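The stop that came 19 centimetres late

When the arm at Marelwood went past its limit last winter, it did no damage worth claiming for. It pushed a basket of soft toys along a bench and kept pushing after Chaimae Filali had hit the stop button.

Filali runs the sorting bench at the Tallisden workshop, where a single arm learns to pick plush toys out of baskets and set them down again. Her log for that afternoon in November is short. Pick 442 of the run, arm descending, elbow outside its soft limit, button pressed. The arm travelled another 19 centimetres before the brakes held.

"I had my hand on the bench," she told me. "It wasn't in the path. It could have been."

The first theory was the brakes, and two days went into it. Aurelio Zamudio pulled the covers off the lower joints, measured the wear and found nothing he would have replaced. The second theory was the operator, which Filali did not enjoy hearing. The controller's own records cleared her - the button signal had come in when she said it did.

What the records also showed was a gap. The program that planned each pick and the program that watched the limits shared one processor, and when the planner was handed a cluttered basket it took nearly everything. The watcher waited its turn, and so did the stop signal. Stop buttons are meant to be wired straight to the power for exactly this case. At Tallisden the button had been moved during a refit and reconnected through software, as a temporary measure, by a contractor who had since left.

Zamudio ran the wire himself. He then made the team repeat the run, 1,000 picks with the button pressed at random, before anyone was allowed back inside the taped line. The longest stop was five millimetres.

The gripper at work, with the wicker basket beside it.
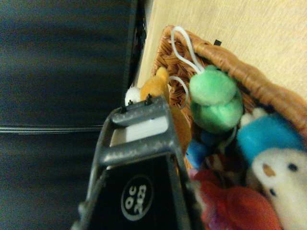
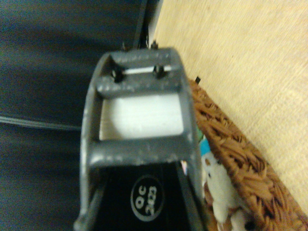
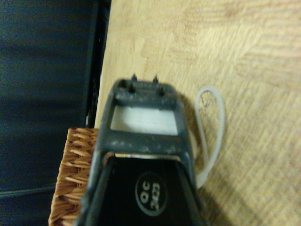 Who checks the refit

Marelwood has since changed its paperwork. Any job that touches a safety circuit now needs a second signature and a stop test on the same day, and the word "temporary" has to be followed by a date.

Jacinto Salinas, who inspects automated benches for the insurer Ikitz, thinks the signature matters less than the test. He has seen plenty of signed forms. In his experience the faults sit where two trades meet, and an electrician will assume the programmer has looked at it.

Filali still works the same bench. She keeps both hands behind the tape when the arm is live, and she presses the button at the start of every shift, with the basket full.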